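I have now spent five evenings in the engineering block at Jaltbridge, and I can report that the vending machine on the second floor takes your money in a spirit of pure research.

The occasion was the student app contest. Teams of four, one long weekend, build something useful for a phone. I was roped in as a mentor by Yaowalak Thepsuriya, who said it would involve "a bit of advice and some pizza". There were 11 teams. The pizza had gone by the time I found the room.

My lot were making Nuvo, which reminds you to water your plants. By the second night it could also remind you to ring your mother, and by the third it did this 127 times in a row, at ten past four in the morning, to Prapai Siriwan's phone. His mother was thrilled. Prapai less so.

I suggested cutting features. They added a map.
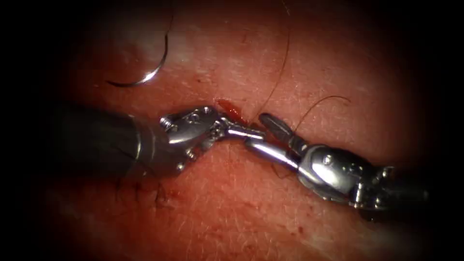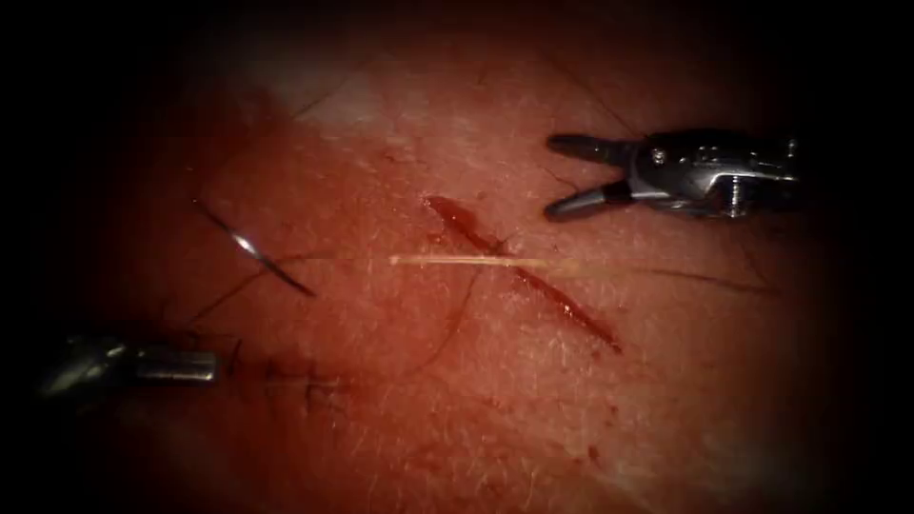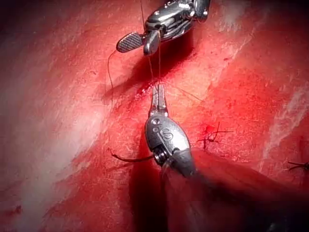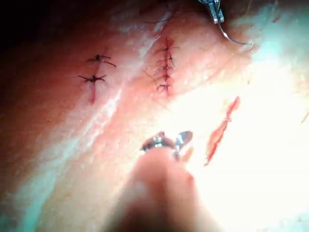 The judging was at noon, and we went on after a team called Zorkitz, who had matching shirts and a working product, both of which I thought showed off a bit. Our demo ran beautifully until somebody asked what happened if you had no plants. Long silence. It crashed, is what happened.

We came fifth, and the judges praised our "ambition" - a word I've had on school reports. The team have already started on version two, with 1324 lines of code thrown out and the map, I'm sorry to say, still in. I've agreed to look at it in March. I'll bring my own sandwiches.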